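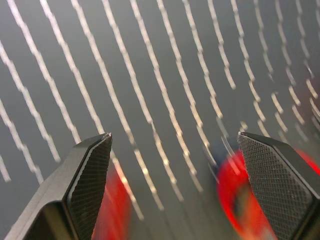 What is a blockchain?

A blockchain is a list of records kept on many computers at once. Each computer holds a full copy. The computers are called nodes.

The records are put into groups called blocks. A block might hold 50 payments. When a block is full, it is closed and joined to the block before it.

How are blocks joined?

Each block has a code called a hash. The hash is worked out from everything written in the block. Change one letter and the hash changes completely. Every block also stores the hash of the previous block.

Suppose Mona keeps a class token chain with 108 blocks. Somebody alters a payment in block 9. The hash of block 9 no longer matches the one stored in block 10, so the nodes reject the altered copy.

Who decides what is added?

The nodes follow shared rules. If Ayaaba has 50 tokens and tries to send 1,000, the nodes check the list and refuse the payment.

Can a mistake be undone?

Usually not. If tokens meant for Watila go to Killamwood, the record stays. Killamwood can send them back, and this is written down as a new payment.

Words to know

Node: a computer that keeps a copy of the chain.
Hash: a code worked out from the contents of a block.
Token: a unit that is counted on the chain.

Page last checked: 24 September 2023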